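Setting Up Your Stendero Brow and Lash Tint Kit

Welcome, and thank you for choosing Stendero! Please read this section all the way through once before you open anything — I know it's tempting to dive straight in, but the tint starts to develop the moment it is mixed.

Before you begin

1. Do a patch test two days ahead. Dab a little mixed tint behind one ear, leave it for 10 minutes and rinse it away.

2. Wash your face with a plain, oil-free cleanser and pat it dry. Any leftover cream or makeup will leave you with patchy brows.

3. Smooth a thin line of barrier balm around each brow, keeping it off the hairs themselves.

Caution: Do not tint if the patch test itches, swells or turns red. Rinse well and talk to your doctor.

Mixing the tint

4. Squeeze a pea-sized amount of color into the dish and add 10 drops of developer. Stir for 30 seconds, until it looks like smooth, thick yogurt.

5. Put the caps back on both tubes right away and store them upright, out of direct sun.

Note: Mixed tint can't be saved for another day, so please throw away whatever is left (a little really does go a long way!). 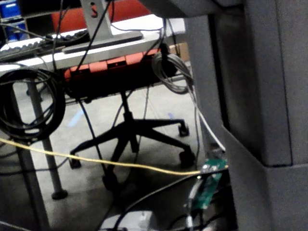
Applying the tint

6. Start at the tail of the brow and work inward with short, light strokes — the front hairs take color fastest.

7. Wipe away with damp cotton after five minutes, then rinse with cool water.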